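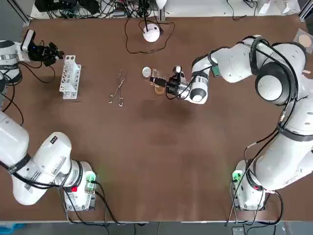
Como planejar a compra de uma bancada com dois braços robóticos

O primeiro erro, que eu também fiz, é pedir o preço só dos braços. Os braços são a linha maior da planilha, mas a bancada para de funcionar por causa das linhas pequenas.

Passo 1. Escreva a tarefa em uma frase. A nossa foi: segurar um béquer pequeno com líquido e trabalhar ao lado de uma estante de tubos. Essa frase decide a garra.

Passo 2. Meça a mesa. As duas bases ficam sobre o tampo, perto da borda da frente, e os cabos descem para o chão. Deixe 55 cm livres no meio.

Passo 3. Faça três colunas: braços, garras, acessórios. Na terceira entram cabos, fixação, estantes de plástico, pinças e vidraria de reserva. Nós pusemos 200 reais para vidraria e foi pouco; em agosto já pedimos mais.

Passo 4. Peça duas cotações com os mesmos itens. A Kestico separa o frete, a Brulen coloca tudo junto. Osvaldo Xavier, das compras, passou as duas para o mesmo formato antes de comparar.

Passo 5. Pergunte o prazo das garras em separado. As nossas chegaram 17 dias depois dos braços.

Passo 6. Reserve lugar atrás da mesa para a eletrônica e os fios. Ocupa mais do que parece no catálogo.

Guarde as cotações com a data de validade anotada na primeira folha.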